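Stetton Socks: hand-held gripper demonstrations

Version of Monday, May 16, 2022. Maintained by Anisa Ong and Unai Montoya.

Contents
77 episodes of one task, moving socks with two hand-held grippers. Each episode has head camera video, the pose of both grippers, and finger opening. Episodes are stored one per folder, numbered from 0.

Setup
The operator sits or stands at a table and holds one gripper in each hand. Poses come from the marker plates on top of the grippers. Both devices are wired, so keep the cables clear of the tabletop before you press record. A light blue plastic basket is used throughout, and the socks are white, tan and sage green.

Known problems
Left gripper pose drops out in 7 episodes when the plate turns away from the trackers. These are listed in dropouts.txt and are left out of the default split. Finger opening is raw and has not been smoothed.

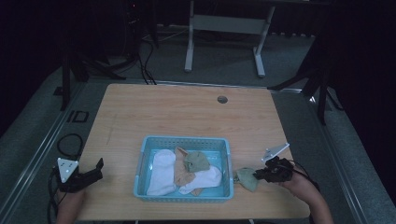
Loading
Run load.py with the path to the top folder. Pass --all to include the dropout episodes. Times are in seconds from the start of each episode.

Right and left always mean the operator's hands.

Questions about the pose files go to Unai. For access to the unprocessed video, write to Anisa.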